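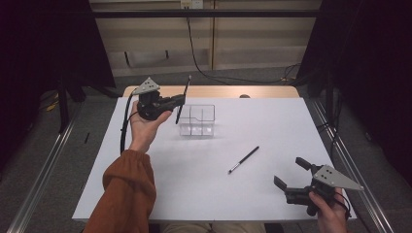

A black pen, upright, beside a clear plastic organizer.

Nollurar Stationery Complaints, version 2

What it is

A corpus of 600 letters of complaint sent to Nollurar, a mail-order stationery business that sold pens, drawer trays and desk calendars to people with strong feelings about all of them. Transcribed and tagged by Defne Değirmenci. Version 1 was a spreadsheet with merged cells, and is no longer available to anyone.

What's in it

letters.csv has one row per letter: id, product line, colour of ink, body text, tone.
replies.csv has the 294 replies that survived in the filing cabinet. Most say the matter has been passed to the warehouse. The warehouse kept no files.
scans/ holds the originals in greyscale at 300 dpi, except the Vukberg folder, which was done at 600 and takes up more room than everything else together.

Product lines

Vukberg: fountain pens. Leaks, mostly, and one long dispute over the word "midnight".
Nordin: desk organizers and drawer trays. Customers objected to compartments too narrow for an eraser. Several enclosed the eraser.
Millent: calendars. All of the complaints arrive in July, when the buyer reaches the page with the spelling mistake.
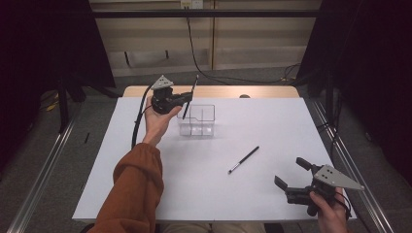 Clear organizer with compartments and a stepped notch in the top edge.

Tone labels

civil, wounded, legal, poem. A letter gets one label only. If a poem threatens court action, it's still a poem. Defne labelled everything herself over one winter, so agreement between annotators is perfect and means nothing.

Known problems

Ink colour was judged under a kitchen light. Treat "blue-black" and "black" as the same value.
Letter 0 is a grocery list. Removing it would have shifted the ids.
Cheques mentioned in the text as enclosed were not enclosed by the time we got there.
Names and street addresses have been replaced with tags. The nicknames for the complaints desk were left in.

Licence

Free for research and teaching, with credit. Please don't train a customer service system on replies.csv.

Changes

Thursday, November 14, 2019: fixed commas in letters.csv, restored the poems.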